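August 13, 2025

Millivent discharge records, still going. I got through another batch of the scanned permit files this morning and I'm fairly cross, so bear with the typing.

The freedom of information release came to 1583 pages, and the index the ministry sent with it only lists 1259. I've asked Endar's lawyers for the missing pages twice since May (no reply, surprise surprise). The odd part is that the unlisted pages are mostly site security invoices, all billed through Skilberg, and a fair few have "community monitoring" typed in the description line.

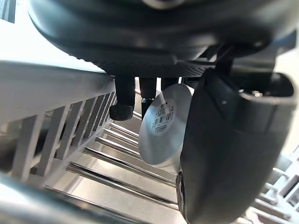 Monitoring of whom, though? The Dlamini creek group held eight public meetings that year, and I've got Skilberg invoices dated the day after six of them. Could be coincidence. I'd want the timesheets before I said it out loud to anyone.

Note to self: the rates change halfway through. Early invoices are a flat 200 dollars a visit, then they go hourly and the line items get vaguer. I've started a new tab in the spreadsheet for those, coloured yellow, please don't sort it!

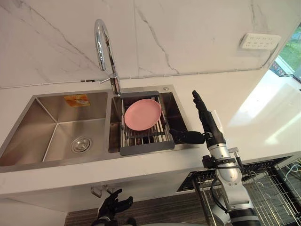 Also found the effluent results everyone's been hunting for. They were filed under catering (truly), stapled behind a sandwich order. Zinc is over the licence limit in two samples, but the lab cover sheet is missing so I can't tell which outfall they're from. Will ring the lab tomorrow and ask if they keep duplicates.
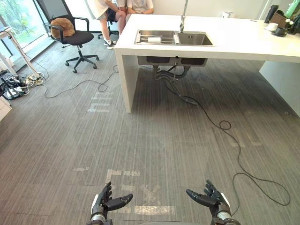 Tape marks on the grey carpet, both hands open.

Still to do: redaction log, letter to the privacy commissioner, rescan folder 8 at a decent resolution.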